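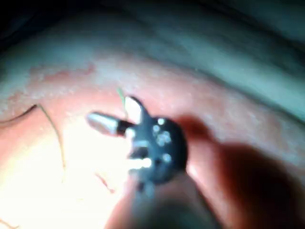 Small black part with pale prongs, close up

Home News Studies Take Part Contact

Waiting for surgery: participants wanted

October 9, 2025

Adura Health Research is looking for adults who live outside a major centre and are waiting for a planned operation, or had one since August. We want to hear about the practical side: travel, time off work, child care, meals, and who drives you home.

The study is led by Tarek Jaber and covers Gosselin, Betow and the rural area between them. We need some 200 people. Your operation can be of any kind, including day surgery.

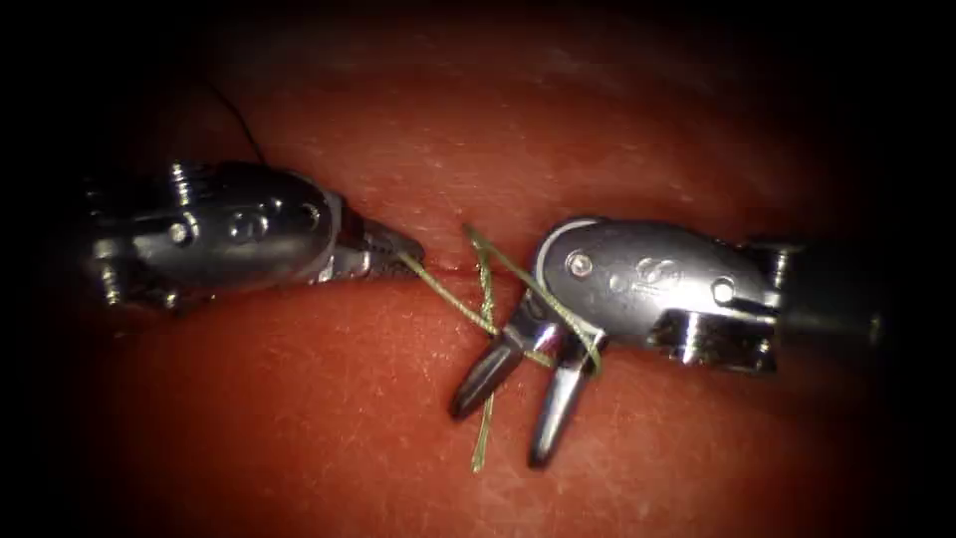

You can take part if you:
- are 18 or older
- live more than 4 kilometres outside Gosselin or Betow town limits
- have a referral, a surgery date, or a discharge letter
- can complete a survey in English or French

Family members who look after someone before or after an operation can also apply. They fill out a shorter form. Both of you can sign up, but please use separate email addresses.

What's involved

There is one survey, online or on paper, and a phone interview afterwards. The survey asks what you spent on fuel, parking and accommodation, so keep your receipts handy if you still have them. We don't need your medical records and won't contact your surgeon. Your place on any waiting list is not affected.

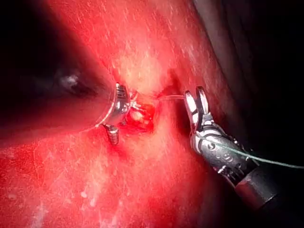

Red tissue under bright light

Everyone who finishes both parts gets a $250 grocery card, sent by mail. Caregivers get the same. If you stop partway through, tell us whether you want your answers kept or deleted.

Names are removed before the answers are analysed. A summary will go to everyone who took part and to the Prosia library branch, where a printed copy can be read at the front desk.

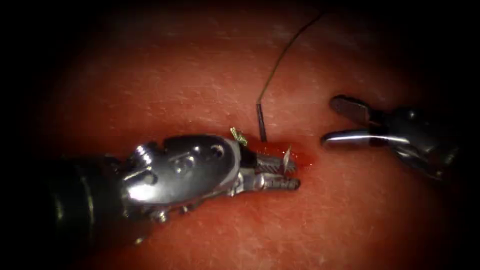
Surgical instruments working over tissue

How to apply

Fill out the form under Take Part, or pick up a paper copy at the library. Leave a daytime phone number. We call back in the order forms come in, and evening calls can be arranged for shift workers and anyone farming through harvest.

Share 4 Comments 0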